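Can You Teach a Robot by Holding Its Hands?

By Macarena Navarrete
October 8, 2021

You may have seen a headline last month that said robots can now learn chores just by copying people. It sounded great. I wanted to know if it was true, so I read the whole report, including the boring tables at the back. Most of the headline came from page one. The tables tell a slower story.

The project is called Handusetti. The people behind it wanted a robot with two arms to learn to fold a small towel. Robots are bad at towels. A towel flops, and it never lands the same way two times in a row.

What the people do

A robot learns from examples, and somebody has to make them. In this method, a person picks up two grippers and does the chore with those instead of with bare fingers. A gripper is the part a robot uses as a hand. These ones have two black fingers that open and close a bit like a bird's beak. Try picking up a sock with two spoons and you will get the idea.

Each gripper also carries a white cube with black square patterns on it. Patterns like these are easy for a computer to find in a video. If the computer can see the cube, it can work out where the gripper is and which way it is tilted. Your own hand has no pattern on it, so it is much harder to follow.

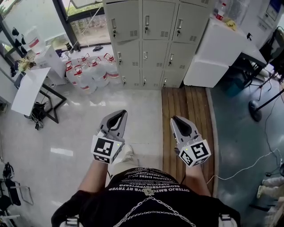 What the robot gets

The robot doesn't get a lesson the way you do in school. Nobody tells it what a towel is for. It gets a giant pile of recordings that say, more or less, "when things looked like this, the gripper moved like that." A computer program called Dai hunts through the pile for patterns. Then the robot tries to make the same kinds of moves.

How big is the pile? The team recorded 1636 towel folds. How many did you need before you could do it? I'm guessing fewer.

Did it work?

Sort of. The team let the robot try 500 folds in September. When the towel was the same color as the ones in the recordings, and the table was the same table, it did pretty well. That is the part that got into the headline.

Then they tried towels the robot had never met. There were 4 of these, and the robot did worse with every one. With a striped towel it managed only 31 good folds out of 100 tries. The report calls this "encouraging." I would call it a robot that drops a lot of towels.

What I still want to know

Who decided what counts as a good fold? The report says one person on the team did the judging. If you had worked on a robot for months, would you be a strict judge? I'd like to see strangers do it.

I also want to see another lab try. A group called Codau says it plans to, with its own towels and its own table. If their robot folds well too, I'll believe a lot more of it.

Words to know

Gripper: the part of a robot that grabs things.
Data: information that has been collected, such as recordings or measurements.
Replicate: to do someone else's experiment again and see if you get the same answer.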